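Kitchen Basics > Storage > Set-Up Guides

Javer Countertop Drawer Cabinet and Mug Tree
Section 3: Setting Up Your Tea Corner

Written by Elin Jarman for Probert Home

Welcome back! If you've worked your way through Section 2, your cabinet is out of its box, the feet are on, and you're probably wondering where on earth everything is going to live. This is my favorite part of the whole guide, and I hope you'll put the kettle on and take your time over it. Set aside 20 minutes if your mugs and tea are already within reach, and a little longer if (like me) you have to go hunting through three cupboards first.

Before you start

You will need the cabinet, the mug tree with all its pegs fitted, a soft dry cloth, and whatever tea, mugs and plates you'd like to keep at hand. A mat for the work surface is a nice extra. It keeps the mug tree from sliding around on a polished counter, and it saves you wincing every time a plate goes down a bit too hard.

Note: The Dikmont mug tree in the bundle and the one sold separately are the same height. The older Dikmont has a narrower base, so do give it a gentle wobble before you hang anything heavy on it.

3.1 Placing the cabinet and the mug tree

1. Wipe down the surface with the dry cloth and let it air for a minute or two. Wood doesn't like standing in a puddle, even a very small one.

2. Put the cabinet at one side of your work area, with the drawer fronts facing the open space where you'll be standing or reaching. Leave enough room in front for the top drawer to come all the way out. People nearly always forget this and then find the drawer bumping into the bread bin.

3. Stand the mug tree on the surface a comfortable distance from the cabinet. Turn it slowly until the pegs point where your hand naturally goes. Hang a mug or two on it for now, if you like, and live with the arrangement for a moment before you commit to it. Pale wood next to pale wood looks lovely, I think, but you may prefer them well apart.

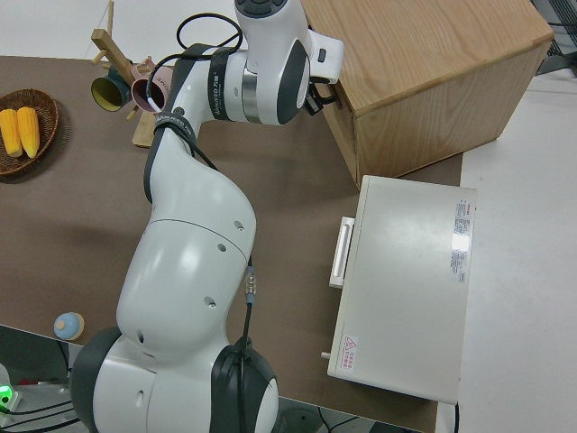
4. Open and close each drawer once or twice. It should glide along its rail without scraping. If it feels gritty, take it out as shown in Section 2, wipe the rail, and slide it back in gently.

Caution: Don't place the cabinet where steam from a kettle will reach it. If you keep a toaster oven on the same counter, follow the clearances in that oven's own manual, and please don't use the top of it as an extra shelf, however tempting it looks on a busy morning.

3.2 Filling the top drawer

5. Pull the top drawer out toward you until it stops. Hold the cabinet steady with your other hand the first few times, particularly while the lower drawers are still empty.

6. Lay your tea packets flat. Put the ones you drink every day near the front and the special ones farther back. I keep a green tea toward the back of mine for afternoons around four, and it's a small pleasure every time I go looking for it.

7. Resist the urge to fill the drawer to the top. Packets that stick up will catch on the cabinet frame, and then you'll be fishing about in there with a butter knife. (Guess how I know!)

Note: Loose tea belongs in a tin with a good lid. The wood will pick up the smell of anything smoky or strongly scented, and your peppermint will never quite taste like peppermint again.

3.3 Hanging the mugs

8. Start with one mug on the left and one on the right, so the weight is shared across the post. They don't need to match. A pale pink one across from a dark teal one makes a very cheerful pair, and you'll always know which is yours. 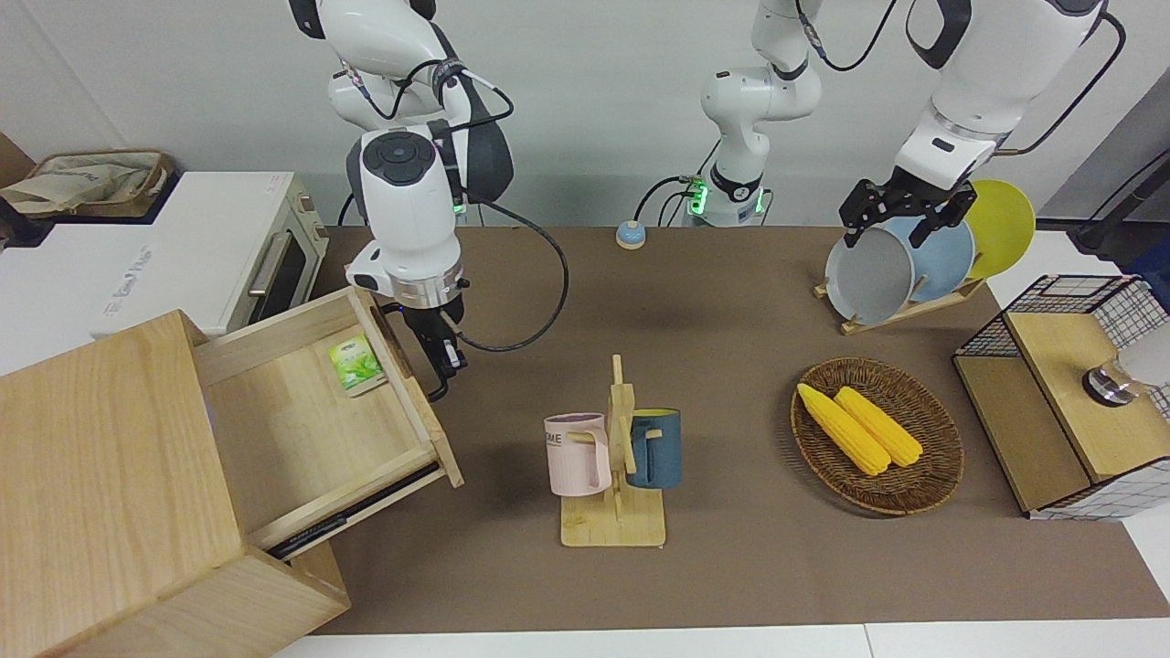
9. Carry on adding mugs in pairs, working your way around the post. Each handle should sit all the way down on its peg, and the mugs shouldn't knock together when you lift one off. If they do, move the widest mug to a peg by itself.

10. Dry your mugs before hanging them. Drips run down the post and collect on the base, and after a few weeks you'll see a mark there that no amount of rubbing will shift.

Caution: Keep very large soup mugs off the tree. They can pull it over, especially when they're all hung on the same side.

3.4 Plates and the dish rack

11. A dish rack on the far side of the mug tree from the cabinet works well in most kitchens. Stand plates upright in the slots, and lift them out by the rim, straight up, before you bring them toward you. Swinging a plate out sideways is the quickest way to catch a mug.

12. If your rack drips, put a tray under it. The Keltier tray on page 78 of our catalog fits most small racks, and any shallow tray you already own will do the job just as nicely.

Once everything has its place, make yourself a cup of something and see how the reach feels. Shift the tree an inch or two if you need to. Mine has moved several times since July, and I'm still not sure it's done.

Continue to Section 4: Cleaning and Oiling the Wood

Filed under: Tea & Coffee, Small Kitchens, Javer

78 shares | 3 comments

Contact Us | © Probert Home, all rights reserved | Back to top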